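Wunis starts the second phase of its grasp collection in October

Prestetach, October. Wunis, a company that makes picking software for small warehouses, informs that the second phase of its grasp collection program is now open. In this phase the robot will work with simple blocks in a metal bin, and every attempt will be saved as an example for the learning system, also the ones that fail.

The first phase gave more than 500 usable examples. They were made with single objects on a flat table, and the system learned from them quite fast. When the same system was tested on objects that touch each other or lie near a wall, the results were much weaker. For this reason the company decided to collect new examples in a bin, where these situations appear by themselves.
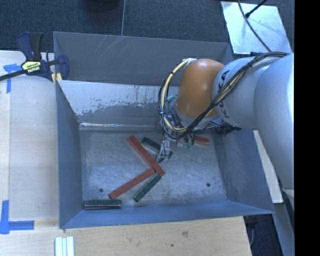 Each session has 115 attempts and is followed by two operators. One of them starts the attempts and can stop the arm at any moment. The other one writes down the result and mixes the blocks again when the session plan asks for it. The operators do not help the robot to choose a block.

"A failed grasp teaches the system as much as a good one, if it is labeled correctly," said Aníbal Apaza, who is responsible for the program at Wunis. "In the first phase we threw away many failures, and later we were sorry for this. Now we keep all of them."

The labels are checked by Arango, a partner of Wunis since the first phase. Clullau, a distributor of spare parts, will be the first customer to try the trained system in its own warehouse.

The second phase will last eight weeks. Companies that wish to propose objects for a later phase can write to the Wunis office in Prestetach.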